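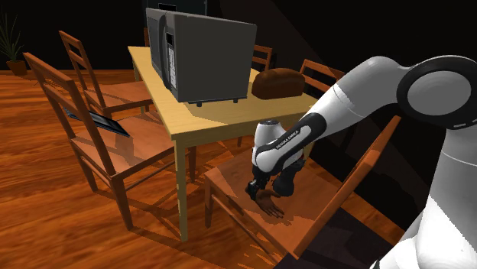

Cundham's Old Storm Drains Are Finally Getting Fixed, and Your Downspouts Are Part of It
23 May 2018

If you live anywhere on the low side of Cundham, you already know what Runham Street looks like after a hard rain. I've lived one block up from it for most of my adult life, and I've carried my shoes home in my hand more than once. So I was pretty happy to sit through a long public works meeting at the library and hear that the town is going ahead with the drain job we've all been griping over!

The short version goes like this. The town is replacing the storm drain under Runham Street, from the post office down to the creek, and it's going to ask homeowners along the way to move their downspouts so they stop emptying straight into it. The first crew shows up next month. The work covers 84 houses, and letters are going out to every one of them. Mine came early (I think they started at the top of the hill) and it's sitting under a magnet on my fridge.

Now the longer version, for those of you who like this stuff as much as I do.

The pipe under Runham was put in when the street had a feed store, a church and a handful of houses with big yards. Over the years the yards turned into driveways and additions, and all that roof water had to go someplace. A lot of it got piped underground, right from the downspout to the street drain. That was how builders did it back then and it worked fine for a good long while. These days a big storm fills the pipe before the street water even gets a chance to go in, and up it comes through the grates.

The April storm is what pushed things along. I was out in it, trying to clear leaves off the grate by the bus stop with a garden rake, and I can tell you the water was not going down. It was coming up, and it brought a tennis ball and somebody's welcome mat with it. Three basements on my block got wet. My neighbor across the way lost a chest freezer and a whole lot of venison.

Chin-lung Mok, the town engineer, ran the meeting, and he did a nice job of keeping it in plain English. He had a map of the street with all the connected downspouts marked in blue, and there was a lot more blue than I expected. "We can put in a bigger pipe, and we're going to," he told us. "But if every roof on the hill keeps draining into it, we'll be back in this room before too long."

The new pipe will be nearly twice as wide as the old one. The contract went to Bodel, the same outfit that did the sewer line by the ball fields, and they'll dig it up one block at a time, starting at the creek and working uphill. You'll be able to get in and out of your driveway at night, but there'll be stretches during the day when you can't, so if you work odd shifts you may want to park on Zamudio Avenue. The town is lifting the two-hour limit there until the job's done.

As for the downspouts, the rule is that they have to come off the underground line and let out onto grass, a gravel bed, a rain garden or a barrel. The end has to be at least six feet from your foundation and it can't point at your neighbor's. If your lot is too tight for that (and some on the lower blocks really are, you could pass a cup of coffee from one kitchen to the next), you can ask for a waiver. An inspector will come take a look before anything's decided.

What will it cost you? Depends on how handy you are. A simple job is a hacksaw, an elbow, a length of extension and a cap for the old standpipe, and I did my back corner last weekend with stuff from the hardware store. I cut the first piece too short and had to go back for another, so measure twice, folks. If you'd like to hire it out, the town will pay back up to $400 per house, and you need to save your receipts. You can use the money on barrels and gravel too. You can't use it on new gutters, which got a groan out of the back row.

There was plenty of back and forth on that, by the way. One fellow said his gutters are so old that moving the downspout would bring the whole run down with it, and why should he pay for that? Mr. Mok said he'd look into it and took his address. Another woman wanted to know if barrels would bring mosquitoes. They can, if you leave them open, so get one with a screen on top and empty it between storms. And a couple of people asked what happens if they just don't do it. There's no fine the first year. After that the council hasn't settled on anything, and I got the feeling they'd like to not have to.

I did ask my own question, which was what happens to the old brick catch basin at the corner by the barber shop. It's a pretty thing, with an iron lid that has the town name cast into it. The basin is coming out, but they're keeping the lid, and there was talk of setting it into the sidewalk by the library steps. I'm going to keep bugging them on that one.

While they've got the street open, they're swapping out the grates for a kind with narrower slots, and the curb by the bus stop will get a proper ramp. The two maples in front of the dentist's office are staying. A third, the one that leans, is not.

A few things to do now if you're on the list. Walk around your house the next time it rains and see where each downspout goes. If it runs into a pipe in the ground and you can't tell where that comes out, call the public works desk and they'll send somebody with dye to test it, no charge. Clean your gutters before you move anything, or you'll be flushing a winter's worth of maple seeds out onto your new gravel. And take a picture of each downspout before and after, which the town wants for the refund form.

The form came in the same envelope as the letter. If you tossed it, there are more at the front desk in town hall and a stack at the library next to the tax booklets. Hand it in at either place. They're saying refunds will take six weeks or so.

There's a second meeting coming up just for the lower blocks, with the folks from Bodel there to go over the digging schedule and the driveway closings. The date will be posted on the town hall door once they've nailed it down. I'll be there with my rake, if anybody wants to borrow it.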